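Does a white table really make a small kitchen look bigger?

mnadar
Wivard wants 600 for their white table and the salesman swears it will "open up" our kitchen. The room is 8 feet wide. I have doubts. Anyone fallen for this?

henrik_e
We did, in September. Kitchen is the same size it always was. You just see every crumb.

PKroeger
Disagree. Ours was dark oak before and the room felt like a cave. Paint helps more, I'll give you that.

henrik_e
So it was the paint. 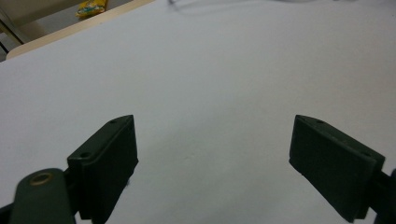
birgit.f
Showroom lighting does half the selling, so I never trust those displays. Ask to borrow a sample for 2 days and look at it in the evening. A pale white top like this one can be fine next to something dark green, but with beige cabinets I suspect it would just look dull.

mnadar
Beige cabinets, yes. Guess I'll ask, but I bet they charge for the sample.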